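Packing light for July

I am going away for 14 days in July and I am taking one bag. Last year I took a large suitcase and a backpack, and I wore less than half of what was in them. The suitcase also cost me 84 dollars in fees on the way home, so I decided to change how I pack.

The first thing I did was lay out what I wore in a normal week at home. For me that comes to seven shirts, two pairs of pants and one sweater. I wash clothes once a week at home, so I can do the same on the road. Two weeks away needs the same clothes as one.

The bag is a Pesoven that I bought used from Phong Trương, who had switched to something with wheels. It has one main compartment and a flat pocket on the front. The zipper sticks at one corner. I rubbed some candle wax on it and it moves better now.

Shoes were the hard part. I wanted to bring boots for the trail at Trurkgate, but they take up a third of the bag. I will wear them on the train and carry sandals. If it is 95 degrees I will be uncomfortable until I get there.

For soap I am using a bar instead of a bottle. I cut it in half and put one half in a tin. Toothpaste is a small tube. I left out the hair dryer, the second towel and the travel iron, which I have owned for years and used once.

I tried rolling shirts and I tried folding them. Rolled shirts fill the corners of the bag well, but mine came out with creases across the chest. Folded flat and stacked, they took up a little more room and looked better. I went with folding for the shirts and rolling for socks and underwear.

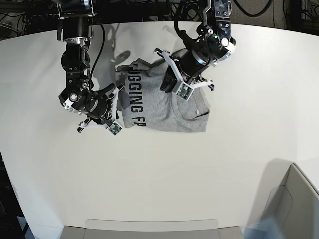 Gray t-shirt, folded.

The pants go in first, then the shirts, then the sweater on top where I can reach it. The tin goes in the front pocket with my charger and a paperback.

I still have not decided on a rain jacket. The one I own is bulky and the weather in July is usually dry. I will check the forecast the night before and leave it by the door until then.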